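Efren Castillo moved to Carkville for a job that lasted 23 days. He stayed and took over the secondhand store on Kavanagh Street, which he now runs with 2 part-time clerks.

"I had $4000 and a van," he says. "The rent in Gralstead was twice what it is here."

November is his slowest month. People clear out garages in spring – by fall they hold on to things.
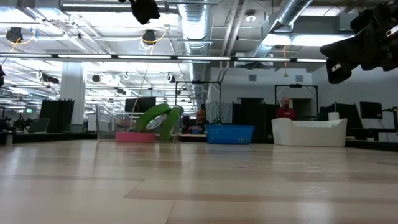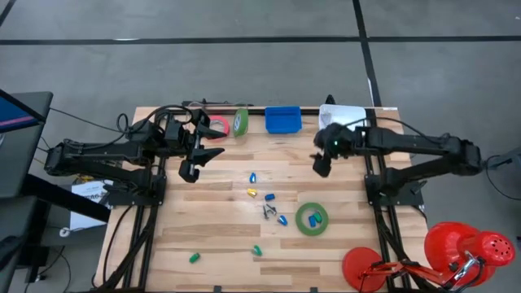 Castillo says he turns down most furniture. "Chairs sell. Dressers sit for a year."

He has been asked to open a second store in Fustden and has said no three times. "I like to be home by six," he says.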